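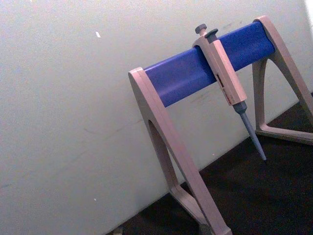 Pipette stand and single-channel pipette, wrist camera view.

Gripper and Camera Comparison – Progress Report, February

Thank you again for your patience over the winter. We're happy to say the Belero bench is now running most days, and both arms are on the same Konbridge controller, which has spared us a good deal of fussing with timing. We have logged 200 tube transfers so far toward the 2,000 we promised you, and I expect the pace to pick up nicely now that the rack layout is settled.

Most of our attention has gone to the glass tubes. The black two-finger grippers hold them well when they close above the liquid line, 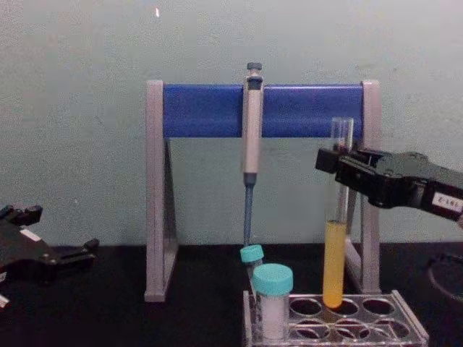
and we've kept to that grip height ever since the early trials, when we lost more time than I'd like to admit to tubes turning in the fingers. Of the last 44 insertions, 13 needed a second try – nearly all of them at the back row of the rack, where the tube has to go in at a slant.

What we still want to try:

1. Softer finger pads from Soltard, on the right arm first.

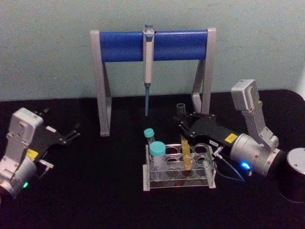 2. A slower approach to the back row, with the Pacheco planner switched off for the last stretch.

3. The same transfers using only the head view, then only the wrist view. Clear acrylic and clear glass are a hard pairing for any camera, and we have a hunch that the head view will cope better with a tilted tube 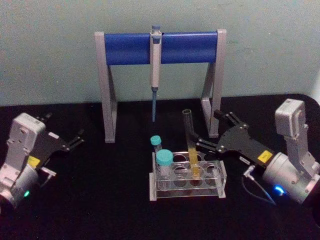
while the wrist view should earn its keep on the pipette work, where the nozzle is slim and a small error matters a great deal. We'd like to keep the chest view as well, at least through the spring, and there is room for it in the current budget. The one thing we'd ask for is a second set of fingers, so that the left arm can be fitted to match before we begin the handovers.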